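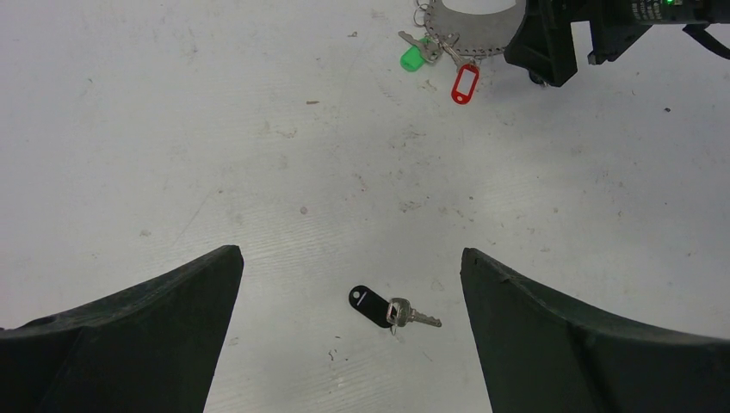

4. Labelling and issuing keys

Category: Site Set-up Guides > Key Control

4.1 Before you start

Have the key schedule, the tag labels and the Zimar register to hand. Do not issue any key until its entry in the register is complete.

1. Sort the keys by door group: plant, stores, offices, perimeter.
2. Give each key a register number. The Hedlow site uses 302 for the plant room master; do not reuse this number.
3. Write the number on the tag label in permanent ink. Do not write the door name, site name or address.
4. Fit one tag to each key. Pull the ring firmly to check that it has closed.

CAUTION: A tag which names its door must be treated as a lost key if it leaves the site. Change the cylinder.

4.2 Allocating positions

5. Enter each set in the register against a position number. Start at 1 and leave no gaps. 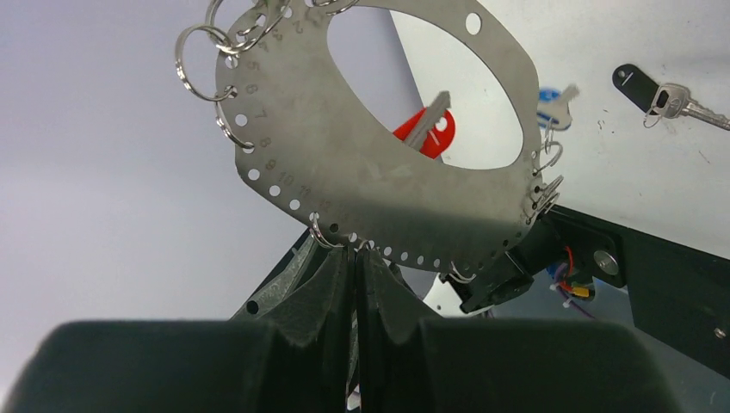

6. Keep duplicates out of the working set. Seal them in an envelope, sign across the flap and store them in the Stöcker safe.
7. Record the safe shelf in the last column of the register.

Note: Register numbers and position numbers are separate. A key keeps its register number for life - its position may change.

4.3 Issue and return 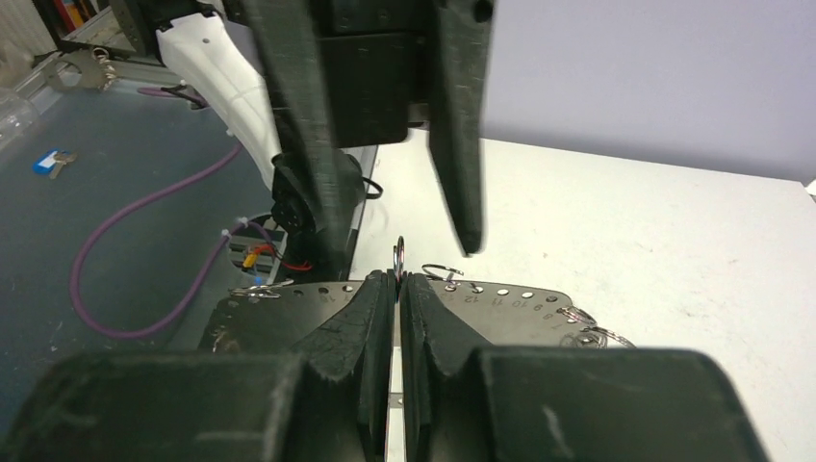 Every issue must be signed for at the time the key leaves the office. Entries made at the end of a shift are not accepted. Where sets are kept on a flat metal plate, the register entry refers to the position on the plate and the plate itself stays in the office. Keys not returned within 13 hours are reported to the duty manager.

8. Check the name against the authorised list.
9. Enter the time out and obtain a signature.
10. On return, compare the number on the tag with the register before signing the key in.

4.4 Monthly check

11. Compare all positions with the register. Report differences to Dennis Muli.
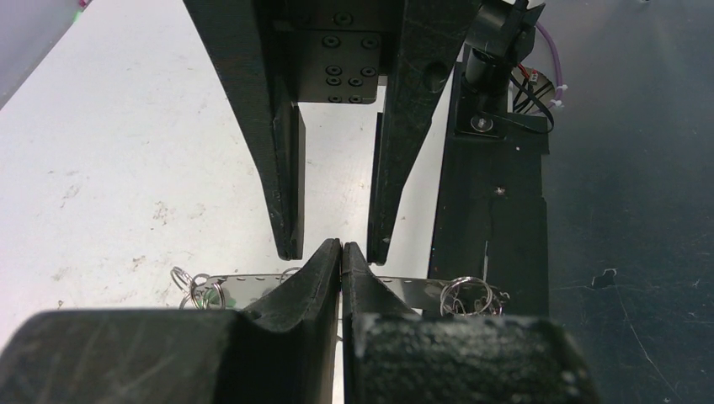

Fig. 4 - Metal strip with split key rings.

12. Sign and date the check sheet. File it for the April audit.

Section last revised 3/14/26.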